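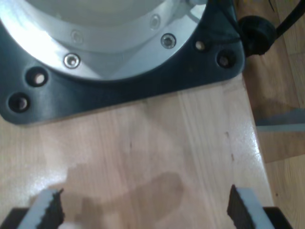

Serrated black pads on the gripper's two fingers, with the base of the arm bolted to the tabletop behind.

The grip test

Agata Sartori has a simple way of judging a gripper. She gives it the same dull jobs for a week and writes down every drop.

Her workshop, Pratow, fits small robot arms for packing firms and food makers. In November it had to choose between two sets of fingers for a customer called Vahidi, which packs jars, pouches and soft cartons on the same line. One set had smooth rubber pads. The other had pads with teeth.

Each set made 600 picks from the same arm, running the same program. The smooth pads did well on glass and badly on pouches, which slid out when the arm sped up. The toothed pads dropped 3 items in all, every one of them a jar with a damp lid.

"I expected the teeth to mark the cartons," says Sartori. "They did, a bit, until we turned the force down."

Farzad Shokri, who wrote the program, was more bothered by the camera. It looks down past the base to the fingers, and the metal housing throws back a lot of light. He moved a lamp and lost an afternoon setting the exposure again.

The arm stayed on a wooden table throughout. Shokri would have liked a steel bench, but the table did not shift and the bolts held.

Vahidi took the toothed pads. A spare set costs 345 euros, and Sartori expects them to last 18 months. The smooth ones are back in their box, waiting for a job that is mostly glass.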